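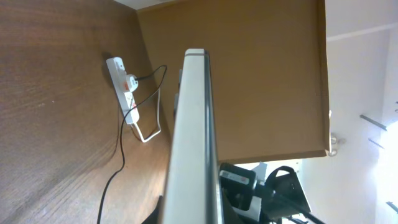 Slide 1: white power strip on a wood-grain surface.

Talk notes, Marianna Domański, 16/05/2020

Welcome, then straight into the port day at Cunar. Ships over the length limit anchor off Flolell and run tenders. The crossing takes 41 minutes. Smaller ships tie up at Lindqvist Quay, four minutes' walk from the market.

Say that tender tickets are given out by deck. Last boat back leaves from the same steps.

Slide 2: the old town. Church first, then the customs house. 916 steps to the fort, so mention the bus.

Slide 3: Catero beach. No shade, one café, cash only.

Pause for questions on wheelchairs and tenders. Cabin sockets come up every time, check the ship's own list.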